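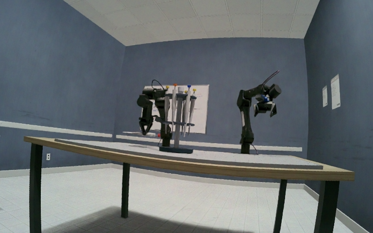
We rewrote the house rules for two-arm benches at Lodside this August. Rafferty Marchetti asked me to post the parts other labs could use. Going in the order we use them. 1/

Scope first. These rules cover simulated runs of pipette tasks with two arms on one board. A scene has to pass in simulation before anyone books time on the real bench at Tinholm. No exceptions for short tasks. 2/

Rule on layout. Every object the task needs is in the scene file before the run starts, and nothing the task doesn't need is on the board. If you move the rack, save the scene under a new name. We lost a full set of runs last year to a rack that moved between versions with the same name. 3/

Rule on tools lying flat. A pipette on the board needs clear space on both sides, enough for the fingers to open fully. If it touches the rack, the layout goes back to whoever drew it. 4/ 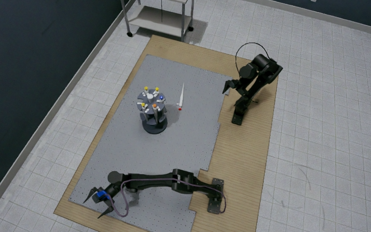 Pipette down on the board, clear of the rack and of both grippers.

Rule on zones. Each arm has a home zone, and there is one shared zone. Only 1 arm may enter the shared zone at a time unless the task sheet says otherwise in writing. "It worked when I tried it" isn't writing. 5/

Rule on speed. Near the rack we cap the planner at 20 percent of full joint speed. Away from it you can go faster, but the cap comes back on before the gripper crosses the line, not after. Kosmas Deligiannis wanted the cap over the whole board. We argued and kept it by zone. He still thinks I'm wrong and he may be right. 6/

Rule on cables. Model them. A lot of scenes leave them out to save render time, and then the first run on hardware snags. If your arm has a cable outside the links, your simulated arm has one too. 7/

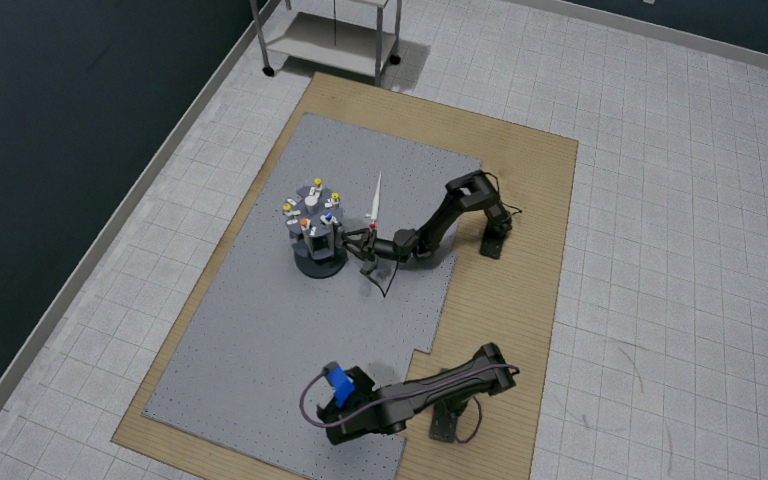

Rule on held objects. 8/

Once a gripper has closed on something, the log records what it is, which arm has it, and which way it points. A long thin tool held upright counts as part of the arm for collision checks, right up to the tip. We had been checking the fingers only. 9/

Both arms may hold something at once. In that case the two paths are checked together as a single plan. Two separate passes don't add up to a pass. 10/

Rule on counts. A task is signed off after 1000 simulated runs with the seeds saved. Failed runs stay in the folder — label them, don't delete them. Sign-off takes 2 people, and the person who wrote the task can't be either of them. 11/

Still open: how much to vary the lighting between runs. The Achterberg group changes it every run. We change it per batch. I don't have a strong view yet and would like to see other people's numbers. 12/

The task sheet template is the one we took from the Rernberg project, with the zone table added. Message me if you want a copy. Please say which arms you run so I send the right version. 13/13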